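Reusing printed boxes for shipping: is one roll of tape enough? 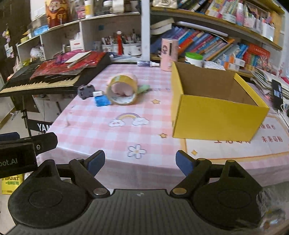
Yellow box and the tape, on the packing table.

dorin_c
Posted Mar 21, 2022
The packing guide from Stallau says a reused box is as good as a new one if you tape the bottom seam twice. I have my doubts. I've got small stuff to send, toy cars, erasers, that kind of thing. Would you trust a box like this one?

RoosH
For toy cars? Sure. They weigh nothing. What I don't buy is the "tape it twice" part. Twice with what? Some of that yellowish tape peels off if you look at it wrong.

bridholm_383
Disagree with Roos. I've sent 448 parcels in old boxes and had two come back split, both on the side and neither on the seam. Press down on the corners. If they give, throw the box out.

RoosH
And how many of the other 446 did you hear back about?

bridholm_383
Enough of them.

Deok-su
Does the bright yellow bother anyone else? I'd turn it inside out so the plain brown shows. Labels read better on brown.

dorin_c
That means slitting the glued edge and taping it again, so now I'm relying on the tape even more. Not sold.

HendrikVH
Stallau sells tape, so I'd take their guide with a grain of salt. One strip down the middle, one across each end, and fill the gaps with paper so the cars don't slide. Also, get the tablecloth off before you start. Tape grabs cloth every time.

dorin_c
Tablecloth stays, the table under it scratches. I'll try the paper and send one to Drerkbridge first.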